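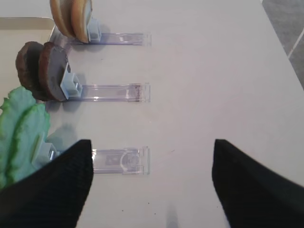
Talar Baking School teaches adults to bake bread and rolls in small groups. We started in the back half of a former feed store in Pedley and moved to our present rooms on Omoregie Street when the evening classes outgrew the old space. Most students come to us having baked a little at home and want to know why their dough behaves differently from week to week. A good deal of class time goes to looking at the finished crust. Two tan, bun-like rounds stood on edge against a white tabletop, with the rims slightly darker than the faces, show the kind of color difference we ask beginners to notice before they touch the oven dial.

What we teach

The basic course runs for six weeks and covers mixing, proofing, shaping and baking. Students make pan loaves first, then soft rolls, then a hearth loaf. The second course is for people who have finished the first one or can show us a loaf they made themselves. It deals with rye, whole wheat and long cold rises.

We do not teach cakes or decorating. There is a good pastry program at the community college and we are happy to give out the number.

Our kitchen

The teaching kitchen has two deck ovens, a 20-quart mixer and eight work stations. Flour comes from Ferkix Mill, which also grinds the rye for our second course. You can buy the same flour at the front counter in small bags. The counter is open on Saturday mornings and before evening classes.

Students and fees

Since we opened, 1,226 people have completed the basic course and 254 have gone on to the second. A few now bake for a living. Fees cover ingredients, an apron to use in class and a printed recipe book. Bring a container for what you bake.

The school closes for two weeks in November for oven maintenance. Classes already under way pick up where they left off, and the missed sessions are added at the end.

Last updated: November

Print this page | E-mail this page

Contact: Talar Baking School, 600 Omoregie Street, Pedley | Copyright Talar Baking School. All rights reserved. | Back to top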